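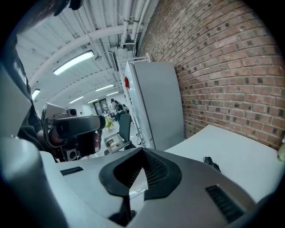
Bench pic, second gripper on the left

Last updated: December 15, 2020

tillerhand_mo
OK folks, I need some opinions before I spend money. I've got a 16 foot aluminum boat I keep up at Gatholm and the old two-stroke is finally done. The dealer in Lustanby has a leftover 40 hp four-stroke, tiller steer, and he'll take my old motor in trade. Trouble is the weight. My transom was fine with the old one but this new motor is 34 pounds heavier and I already sit low in back when my brother-in-law comes along. Would you go for it, or drop down to a 30?

zidia_bob
Get the 40. I've run one since May on a boat a lot like yours and never wished for less motor. Move your battery and fuel tank forward and you'll forget all about the extra weight. Took me one afternoon and a longer cable.

perchpatrol
Gotta disagree with Bob. What does your capacity plate say? If it says 30 max, you're done, doesn't matter where the battery sits. My insurance asked for a photo of the plate before they'd write the policy.

tillerhand_mo
Plate says 40, so I'm legal. It's more that I don't like water slopping over the back when I come off the throttle!

perchpatrol
OK, then it's closer than I thought. I'd still go 30. You fish Gatholm, it's all stumps and no-wake up in the arms anyway. Where are you going to use 40 horses?

zidia_bob
Across the main lake when the wind kicks up, that's where. Ever tried getting back to the Figueroa ramp into a north wind with an underpowered boat and two guys in it? I have (never again).

slowtroll_77
Has anybody asked about the price? A leftover is only a deal if the warranty clock hasn't started. I bought one that had been "registered" by the dealer for a demo and lost a good chunk of my coverage. Get the start date in writing.

tillerhand_mo
Good one, I'll ask. He wants $1,607 plus my old motor, which seemed low enough that I got nervous. Rigging is another $160 and he throws in the prop.

slowtroll_77
Yeah, that's low. How many hours on it?

tillerhand_mo
He says 5, all from the demo boat. So I guess it isn't really new new.

perchpatrol
So it's a used motor, Mo. Ask him to run it in the tank while you stand there, and look at the lower unit oil yourself. And ask what prop he's throwing in, the one off the demo boat might be all wrong for yours.

zidia_bob
Perch is right about the oil, I'll give him that. Still wrong about the 30.

tillerhand_mo
Ha. I'm going to load two sandbags on the back this weekend to match the extra weight and see how she floats at the dock. Will post what I find.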